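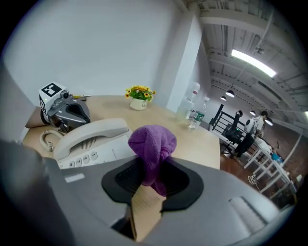 Photo: Kagiso Ngubane

The court at Rurkau sat at 11 in the morning, an hour late, and the clerk read the number of the case twice. The first reading had omitted a digit. Thandeka Hlongwane noted the correction in the margin of her copy and initialled it.

The charge was the making of a false entry in a public register. The register was that of the weighbridge at Plulia, where lorries leaving the quarry were weighed and taxed by the tonne. The accused, a man named Varnera, had kept it for six years. The prosecution said that on a night in February he had entered a lorry that did not exist.

"It is usual," the magistrate said, "to leave lorries out."

"Yes, sir," said the prosecutor. "In this instance one was put in."

Hlongwane, for the defence, did not object. The entry was before the court as item 2. It gave a time of 3.40 a.m., a gross weight, an empty weight and a registration that had never been issued. The tax on the load had been paid in cash. The state had therefore lost no money, and the prosecutor spent some time establishing that loss was no part of the offence. He cited two judgments. The magistrate asked for the page references and wrote them down.

Varnera sat with his hands flat on his knees. He had given her the same account at each meeting. He had been on duty, he had made the entry, he had paid the tax from his own wages. He would not say why.
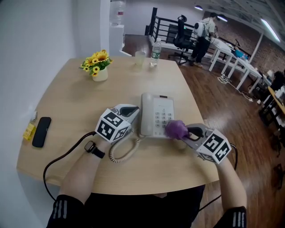 She called the weighbridge inspector, Katayama, at noon. He confirmed that the bridge was accurate to within 20 kilograms and that it printed a ticket only when a load was on the plate.

"Was a ticket printed at 3.40?"

"Yes."

"Does it agree with the register?"

"It agrees to the kilogram."

The prosecutor stood up and then sat down again.

"So there was a lorry," said the magistrate.

"There was a weight, sir," said Katayama. "The bridge can't tell what it is weighing."

Hlongwane put in the ticket as item 6. The paper had faded but the figures could be read. She asked for the charge to be dismissed on the ground that the weight was true, and that a registration was a description of the vehicle and not of the load. It was a narrow point – she had found it the night before, in a footnote.

The magistrate adjourned until two. In the corridor Varnera asked her whether the ticket would be returned to him afterwards. She told him that exhibits were kept for 100 days and that he could then apply in writing. He asked her for the name of the form.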